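Tirncombe Community Help > Home and Study > Boards, Pens and Paper

Print this page | E-mail this page

Using a small whiteboard flat on the table: ghosting, scratches, and what to put under it?

Yuzuki Ikeda

Hi all! I've become a complete convert to having a whiteboard lying flat on the table instead of hanging on the wall. Mine is a framed one I picked up secondhand, and I use it for everything: shopping lists, maths with my daughter, planning the veggie beds. It's so much nicer to write on when your arm isn't up in the air. The whole family leans over it at breakfast and colours in the corners.

A few things I'd love some help with though. First, the old writing has started leaving a faint grey shadow that the eraser just won't shift, mainly in the top corner where our weekly list sits for days. Second, the metal frame has put a couple of little scratches in my timber table, which I'm a bit sad about (it was Mum's). And third, is there any trick to stopping eraser crumbs going absolutely everywhere? On the wall they fell down behind the bench and I never had to think about them.

I've tried water and a microfibre cloth, and I've tried going over the old marks with a fresh pen, which helped a little. Don't want to go at it with anything harsh if I can help it. Thanks heaps!

Isamu Honda

metho on a rag. fixes everything. don't leave the pen on for a week and you won't get the shadow in the first place

Nanami Kuroda

Oh I love this, another flat-board person! I've been doing it since February and I'm never going back to the wall.

The best change I made was putting something white and flat under the board, a good bit bigger than the board itself. It looks after the table, and you can see every crumb on it, so you just tip them off into the bin when you're done. I like it to cover nearly the whole top and leave only a strip of the wood at the far side. It also gives you somewhere to rest your elbows, and the eraser, and a cup of tea if you're game.

The first of these has the board and the eraser on it, and the other two are mostly the white layer. 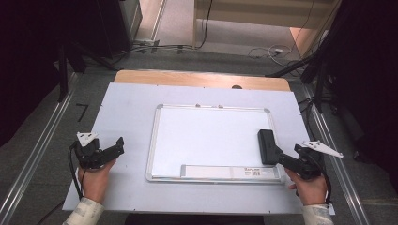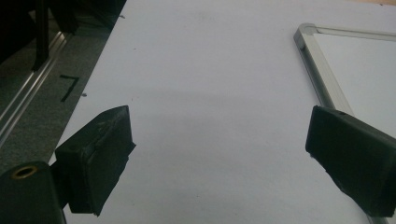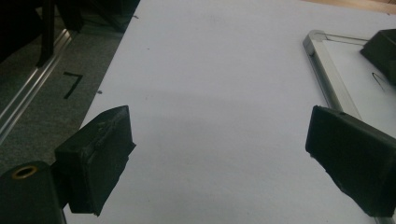

For the shadow, Isamu is right about the metho, but go gently. Put a small splash on a soft cloth (never straight onto the board), wipe in circles, then wipe again with a cloth that's only damp, and dry it properly. My old board from the Ilummont shop took 2 goes before the grey let go, and then it was gorgeous! If it's still there after that, the surface may have worn through its coating, and then ink will keep soaking in whatever you do. A melamine board does this sooner than an enamel one. Have a look at it side-on near a window, and if the patch is dull while the rest is shiny, that's your answer.

And do wash the eraser! A felt one that's full of old ink just smears it about. I take mine outside and bang it on the fence, then dab the felt with warm soapy water and leave it overnight. Don't soak the whole thing or the glue might let go.

Oh, and check the back of the frame for any rough spots. Little stick-on felt dots at each corner are brilliant, the sort you'd put under a chair leg. Peel them off and replace them once they pick up grit, as grit is what does the scratching.

Sota Sekiguchi

Agree with nearly all of Nanami's, especially the felt dots. One warning about metho: keep it off your table. If Mum's timber has a shellac finish, a single drip will leave a white ring, and that's a much bigger job than a grey corner on a whiteboard. Take the board over to the laundry bench to clean it, and let it air before you bring it back.

For the scratches you already have, a wax stick close to the colour of the wood is worth a try on a shallow one. Rub it in along the grain and buff with an old T-shirt. If you can catch a fingernail in the scratch it'll probably need more than that.

My underlay is a sheet of white card 900 mm across that I cut down with a Stanley knife. It gets grubby, I flip it over, and when both sides are done I cut another one. The kids love it because the edges are fair game for drawing!

Yuzuki Ikeda

You're all wonderful, thank you! Felt dots are on the list (on the board, of course), and I'll test the metho on the corner tonight, well away from the table. Sota, I can't feel the scratches with a nail, so I'm off to look for a wax stick.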